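Seit September hängt an meiner Pinnwand ein Zettel, auf dem nur »Tisch!!!« steht. Gemeint ist die weiße Platte, auf der bei mir alles landet und die eigentlich mal ein ordentlicher Arbeitsplatz werden sollte. Gekauft habe ich sie gebraucht über Gremero, für 10 Euro, und auf dem Heimweg habe ich sie innerlich schon dreimal wieder zurückgebracht (Treppenhaus, Altbau, ihr könnt es euch denken).

Inzwischen mag ich sie sehr. Sie hat Löcher und braune Sprenkel, und irgendwann habe ich angefangen, mit Schwarz darauf herumzumarkieren: ein Quadrat und einen schrägen Streifen. Das Quadrat ist meine Ablagezone. Was gerade dran ist, darf da rein, alles andere muss weg oder wenigstens an den Rand. Klingt streng, ist es aber nicht – ich halte mich vielleicht an guten Tagen dran.

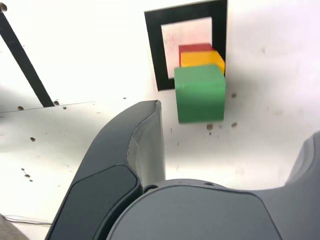

Dong-hyun Yook, mit dem ich seit dem Studium befreundet bin, wollte mir die Löcher unbedingt zuspachteln. Er schwört auf so ein Zeug von Wevari und hatte die Tube sogar schon dabei! Ich habe abgelehnt. Erstens müsste man danach schleifen, und ich hasse Schleifen. Zweitens finde ich, dass man einer Arbeitsfläche ansehen darf, dass auf ihr gearbeitet wird. Er hat dann einen Kaffee bekommen und die Tube wieder mitgenommen, leicht beleidigt.

Über Lack haben wir auch geredet, bis abends um 9, glaube ich. Mein Problem mit Weiß ist ja, dass es mit der Lampe darüber so blendet. Vormittags geht es, aber sobald ich das große Licht anmache, kneife ich die Augen zusammen. Matt wäre wohl schlauer gewesen. Falls jemand von euch Erfahrung mit mattem Überlack auf so einer Platte hat – bitte in die Kommentare damit, ich lese wirklich alles!
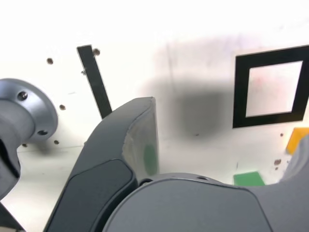
Weiße Fläche, schwarzer Streifen und oben viel zu viel Licht.

Als Nächstes kommt die Lampe dran. Ich schwanke noch zwischen einem anderen Schirm und einer schwächeren Birne, und die Birne liegt schon seit Wochen in der Küchenschublade.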